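The Jotis gym held 2752 people when it was full, which it had not been since the floor was relaid. Loïc Delaunay counted the empty rows from the bench while the new coach talked about belief.

"You're five wins from the play-offs," said Saimi Räsänen. "Five. Lumside have lost their last two."

Loïc had heard about belief from four coaches. The one before Räsänen had made them write their goals on cards and burn them in a bucket. They went on to lose at Dhillon by 61.

"Valentin starts," Räsänen said. "Évan, you take their big man."

Évan Huet looked at his knees as if asking them.

They were ahead at half-time, and that worried Loïc more than being behind. He knew how a lead felt on this team. It felt like borrowed money. In the changing room Valentin Tanguy was already telling people where he would stand for the photograph if they went up.
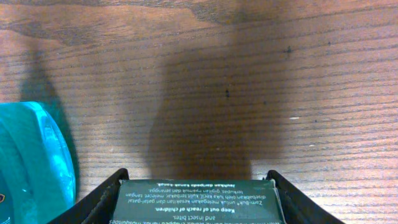 Armelle Vasseur had kept the club's scorebook for longer than Loïc had been able to dribble, and after the game she let him look at it in the back office. He spread his hands on the table and read down the fourth quarter. Lumside had missed nine shots in a row. He followed one of the thin dark lines in the wood with his thumb until it rippled, then went back to the page.

"Nine," he said. "Did we do that, or did they?"

"It goes down the same."

"Räsänen thinks we did it."

"She's paid to." Armelle shut the book. "You won, Loïc. Go and have a shower."

Through the wall he could hear Valentin singing. Évan was shouting for ice. Somebody had written FOUR TO GO on the whiteboard in the corridor, and underlined it, and Loïc stood in front of it for a while with his bag on his shoulder. Finell were next, away, on a Friday, with the bus leaving at noon. He had never won at Finell.

He picked up the pen, found it had dried out, and put it back on the ledge.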